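Short fingers or long fingers for small drawers?
3 min read · 33 comments · 2 shares

ailbhe_moynihan wrote:
Evening all, and sorry in advance for the essay, I've been saving this one up! We've been trying out two grippers side by side at Sadley since the start of October, the short-fingered Stikis and the long pointed Marar, and I've promised to say which one we should buy more of. I thought I'd have made my mind up by now and I really haven't. The job is tidying: open a drawer by its knobs, put something small away, shut it again, and do it without knocking over the bottles next door.
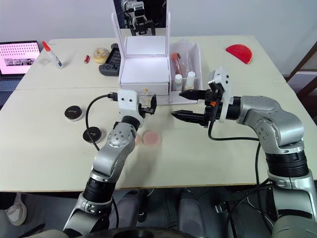
My trouble with the Marar is mostly reach, and I mean too much of it. Those long points are lovely for going down into a narrow gap, but on a little gold drawer knob I find the tips wander, and I spend half my time nudging the wrist about. With the Stikis I can get the stubby black fingers right up to the knob and feel fairly safe. Then I ask it to lift the red-capped test tube out of the compartment with the plastic bag in it and the whole white housing wants to come in too, bless it. Has anyone settled on one kind for both arms, or do you all mix?

gatby_tinkerer wrote:
Mix, every time. I ran a matched pair for three weeks and was miserable. Let the short one hold and the long one fetch. Also, do look at your cables, Ailbhe! The one off the short gripper loops right down over the table, and mine used to sweep small things along with it when I drove the arm low. A couple of soft ties along the links sorted it.

aishwarya_p wrote:
I'll disagree with gatby, kindly I hope. Mixing is fine when you're driving by hand, but if you mean to train anything on it you've then got two sets of habits to teach, and you can't swap the arms over when one goes in for repair. I'd take the Marar on both and fit softer pads at the tips. It cured most of my wandering on knobs.

gatby_tinkerer wrote:
Pads wear out, though. I was through a set in 3 days.

aishwarya_p wrote:
Which pads? If they were the foam ones, then yes, they would be. Try silicone. And Ailbhe, is the wrist camera staying on the long one? I'd want to know whether the tips are in its view when they're closed, as that matters more to me than the fingers themselves.

ailbhe_moynihan wrote:
It's staying, yes, I'd be lost without it (my eyes aren't what they were). The tips are in view closed, only just, and I lose them a bit when they're wide open. I'll order the silicone pads and do the drawers again with both, and the ties are going on tonight, thank you gatby. I still lean towards mixing but I'm happy to be argued out of it. Does anyone know if the Marar takes the pads without new screws?

Contact us · Copyright Gatby Workshop Forum · Back to top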